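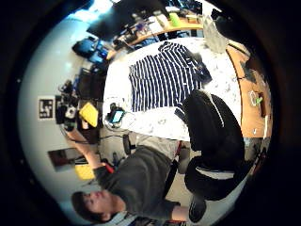

What does the planner do when it can't tell where a sleeve ends?

It waits, takes another look, and if the second look is no better it picks the edge it is surest of and pulls on that one first. Salamatu Balogun wrote most of that behavior. She works on the manipulation software at Staltico, in Lanorbridge, and she would like people to stop calling it a folding program.

"Folding is the last ten percent," she says. "Most of the code is about deciding what you're looking at. A shirt lying flat is easy. Put a dark jacket against the shirt and now you have to say which pixels belong to which thing, and the jacket gives you almost nothing to go on."

Dark cloth is the subject she comes back to most. The perception model labels collars, hems and cuffs, and it learned early on to lean on stripes and prints. On plain black fabric it would put a cuff in the middle of a back panel and report high confidence. Her colleague Aleksi Jääskeläinen spent most of April on that one fault. His fix was to have the model give a spread of likely positions for each point, so that the planner could see when it was guessing.

"Before that we got one answer per point and a score," Jääskeläinen says. "The score was useless. It was high when it was right and high when it was wrong."

The planner now runs on what the team calls short plans. It looks 3 actions ahead, carries out the first, and throws the rest away. Balogun tried longer ones. They took 800 milliseconds to compute and the cloth had usually shifted by the second step, so the time was wasted.

I asked whether a physics simulator would help.

"We have one. We use it for testing the controller," she says. "I don't plan with it. The friction values are made up, and cloth on a smooth table slides in ways I can't get it to copy."

Training data is handled by Kelechi Tamuno, who keeps the replay tool. It lines up each demonstration with the gripper's path and its opening width, then flags the ones where the clocks drifted. At last count there were some 1000 demonstrations in the clothing set, and 135 had been pulled out for bad timing. Tamuno did not delete them.

"You can repair a lot of those," he says. "If the drift is constant you find the offset and shift everything over. It's the ones where it jumps halfway through that I leave alone."

The tool has a second use that he didn't plan for. Jääskeläinen steps through failed runs in it, with the predicted points drawn over the picture, and he can usually see the moment the model swapped a hem for a fold. He used to read that out of log files.

Hoodies are next. Drawstrings get labeled as edges, and the planner will try to grasp one as if it were a seam. Balogun has a rule in place that rejects any edge thinner than a set width. She doesn't like it much, and it also rejects the straps on tank tops.

"It'll go when the model is better," she says. "I've got it marked in the code with my name on it, so they know who to complain to."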